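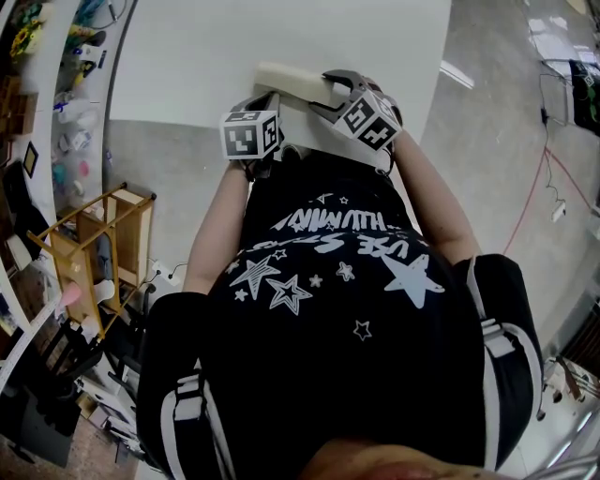
Fig. 9.1 A cream-colored foam block, held over a white sheet on the floor.

Chapter 9
Foams and Other Light Solids

Pick up a loaf of bread. Now a brick the same size. Same space, very different weight - why? Mostly air. This chapter is on solids that are full of holes, and how to put numbers on them.

Start with density. Mass over volume, same as Chapter 2. For a foam we need two densities, and students mix them up every year. Bulk density: the whole block, holes included. Solid density: just the stuff the walls are made of. Divide the first by the second and you get relative density. No units. Always less than one for a foam.

Open cells or closed cells? Open means air can move from one hole to the next - a kitchen sponge. Closed means each bubble is sealed off, like a life vest. Matters a lot for soaking, for heat, for sound.

Worked case, from Urmila Agarwal's notes on the Hurmont warehouse floor. A batch of packing foam fills 2 cubic meters and has a mass of 174 kilograms. Bulk density, 87 kilograms per cubic meter. Keep that number, it comes back in Section 9.3 when we get to squashing.

Before you go on, be sure you can:
- find the volume of a box shape
- change grams to kilograms with out a calculator
- read a straight-line graph

9.1 Where the holes come from

Gas, mostly. It gets mixed into a liquid, the liquid sets, and the bubbles stay put. Bread does it with yeast. Factories have a few other ways, and teh first is the oldest: whip it.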